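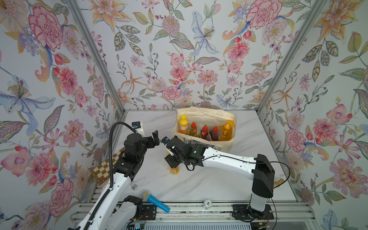
Most of the plants that write to us begin with a version of the same question, and the wording used by a production office at Vakow has stayed with us: why should a second arm need to be told what the first one is doing, when both can see the same table?

Grunberg was formed to work on that question. We write the planning and control software that lets two robot arms share one small workspace, with bottles, bags and other everyday goods between them. We do not build arms. Our customers bring their own, and our software runs on the computer beside the cell.

The main product, Ollham, is a motion planner for paired arms. It treats both arms as one system, checks each path against the other arm as well as the table and walls, and plans again when an object has been moved. The control loop runs at 1000 cycles per second. A separate perception module estimates the position of each object and reports how sure it is - a figure the planner uses when deciding how closely a gripper may approach.

Before each release, the software must pass 1141 recorded tasks in simulation and then a shorter set on the test cells. Patterned walls and marbled work surfaces are part of that work, as are reaches into soft bags. Results are published with the release notes, including the tasks that failed.

Grunberg employs 21 people in three teams: perception, planning and tooling. The tooling team also maintains the log viewer, which is free to download and works without a license for Ollham.

Our offices are in the Abdel Rahman building, on the second floor. Visits to the test cells can be arranged through the contact page. Applications for internships open in January.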